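发件人：Evaristo Varela
收件人：老车同好邮件列表
日期：2018年4月29日，星期日
主题：Re: 今年Skunddale山路拉力的报名和路线

各位好！

先谢谢Reiko把去年的路书翻出来，我昨晚一口气看到半夜，连她用铅笔写在页边的那些小字都没放过。原信引在下面，新订阅的朋友可以顺着看。

> Reiko Kudo 写道：
>
> 去年十一月那场收车以后，我把路书重新誊了一遍，有两处要改。
> 第一处是出Uvadholm镇往北的那个丁字路口，路书上写的是左转，
> 右转才对，去年至少三台车在那儿兜了个大圈，包括我自己。
> 第二处是Skunddale垭口下来的碎石段，路面已经重铺，
> 均速可以往上提一点，但是弯还是那些弯，化油器车下坡
> 别一直拖着挡，容易淹。
>
> 另外想问问大家，今年要不要把战前车单独分一组？
> 去年Teoh那台跟六十年代的轿跑排在一起，上坡的时候
> 后面压了长长一串，他自己也不好意思。
>
> 还有，午饭点的停车场能不能早点定下来？
>
> Reiko

丁字路口那处我完全同意，去年我的领航员在那儿跟我吵了整整一段路，最后发现两个人都没错，是路书错了，哈哈。

战前车分组我举双手赞成！它们应该第一批发车，早上路上没什么车，天也凉，水温好控制，后面的人中途追上来，还能在垭口的观景台看它们一台一台喘着气爬上来，那个声音我能听一整天。目前报名的一共67台，战前车占了5台，比去年多，单独成组已经够热闹了。要是还有人家里藏着一台没报的，赶紧拖出来，跑不完全程也没关系，跑上午那半程照样发牌子。

路线总长没有变，还是两天。第一天从Uvadholm的老火车站广场出发，绕湖，上Skunddale垭口，最高点海拔1481米，然后一路下到谷底过夜。第二天走河边那条窄路回来，会车的地方不多，请大家务必把后视镜擦干净（去年有人的后视镜是朝天的，我不点名）。

午饭点的停车场已经谈妥了，就是垭口下面那块草地，地面硬实，下过雨也不陷。漏油的车请自带接油盘，漏得越有历史感的越要带。饭还是老样子，冷餐加饮料，到了就能吃，吃完就走，下午第一个时间控制点离得很近，别在桌边聊忘了时间。

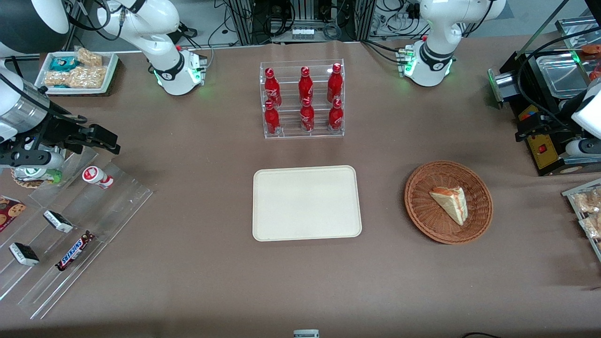 两层透明架上的红色可口可乐。

再说计时。今年继续用Inent那套表，每台车领一只，发车前对时。我知道有人更相信自己仪表台上的机械钟，我也相信，我那只每天只慢两分钟，可惜裁判不认。规则跟去年一样，早到扣得比晚到重，所以看见控制点的牌子不要激动，先看表。允许在黄牌之前停下来等，过了黄牌就必须保持前进，哪怕是用走路的速度。头一回参加的朋友，请把这句话抄在遮阳板上。

技术检查安排在出发前一天下午，项目很简单：灯光、刹车、轮胎、灭火器、电瓶固定、三角牌。轮胎请注意看生产年份，花纹深不代表胶还软。我前年就栽在这上面，一条看着跟新的一样的备胎，装上去开了没多远侧壁就起了包，最后是Teoh把他的备胎借给我，尺寸差一号，我就那么歪着屁股开回了Uvadholm。Teoh，那顿酒我还欠着呢！

说到Teoh，他那台车的后桥终于装回去了，上个星期在车库里着了车，排气管冒了一阵蓝烟，然后怠速稳得像台缝纫机。我在电话里听的，听得汗毛都竖起来了。他说这次要带着女儿当领航员，小姑娘已经会用两种颜色的笔标路书了，比我强。

保障车今年有2台，一台跟在车队中间，一台收尾。车上备着常用的皮带、水管卡箍、保险丝、白金触点和一堆铁丝，冷门车型的配件请自己带。分电器盖和转子这类东西，我建议每人都塞一份在后备箱里，占不了多大地方，真坏在半山腰的时候你会想亲它一口。如果你愿意把自己多余的零件借给同型号的车主，请回信告诉我，我整理一张表发给大家。 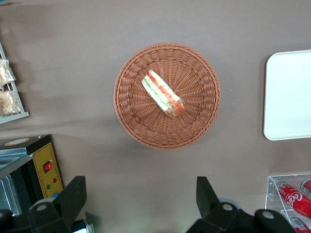
Evaristo Varela
路线与发车协调人

还有几件零碎的事，一并说了。

号码牌今年改用静电贴，不用胶，心疼漆面的可以放心了。敞篷车的号码请贴在车门上，不要贴前盖，去年有一张飞走了，至今没找到。

谷底的旅馆院子只停得下一部分车，其余的停到对面锯木厂，晚上大门会锁，要早起出去拍日出的人请停院子外侧，不然你得把整院子的人叫起来挪车。锯木厂那边我亲自去看过，木屑多，带车罩的请带上。

加油的问题，垭口上那个油站只剩一把高标号的枪，排队会很慢。油箱小的先加，油箱大的请在Uvadholm就加满。需要铅添加剂的自己备好，山上买不到。

Reiko，修订后的路书能不能在下星期之内发我一份？我想找一天开日用车把全程再跑一遍，把里程核对到小数点后面一位。有谁愿意坐副驾驶帮忙读数的，直接回我，管饭，管咖啡，音乐归你选。

我已经开始数日子了。山上见！

Evaristo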